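Plesitz publishes code of practice for recording household tasks with hand-held grippers
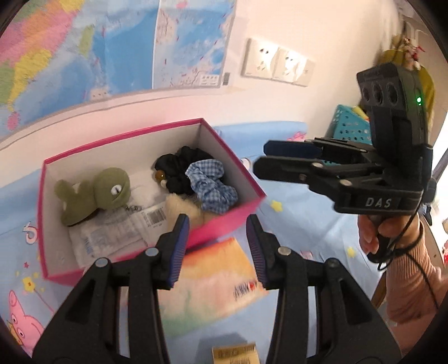 Two hand-held grippers at a bed, with a soft toy and hair accessories in an open box.

Parnwood, 24 Nov 2025 — Plesitz has published a code of practice for organisations that record everyday household tasks for use in training robots. The document, known as the Jamoten Code, applies to work carried out in private homes with hand-held grippers and is available free of charge from today.

The code is divided into 4 parts: consent of the household, preparation of the room, care of the equipment, and storage of recordings. It was drawn up after a consultation that closed in October and drew 1153 written comments from recording firms, householders and research groups.

Under the new rules, every adult living in the home must give written consent before recording begins, and may withdraw it later without giving a reason. Letters, family photographs and screens must be removed or covered. Toys, clothing and bedding may stay where they are, provided that the householder has agreed to their use.

The section on equipment asks operators to inspect jaws, finger pads and cables at the start of each session. Where a cable runs close to the hand or wrist, it must leave the operator free to put the gripper down at once. No session may last longer than 2 hours without a break.

"A bedroom is a private place, and people who open theirs to this work are entitled to clear terms," said Idalina Leitão, head of standards at Plesitz. "The code sets out those terms in language that a household can read for itself."

Falcão, which took part in the trial of the draft text, will apply the code to all of its home recordings. "Our operators asked for one set of rules — and for one form," said Melquiades Solís, its director of operations. "They now have both."

Firms that adopt the code will be listed in a public register kept by Plesitz. Printed copies may be requested from the Plesitz standards office in Parnwood.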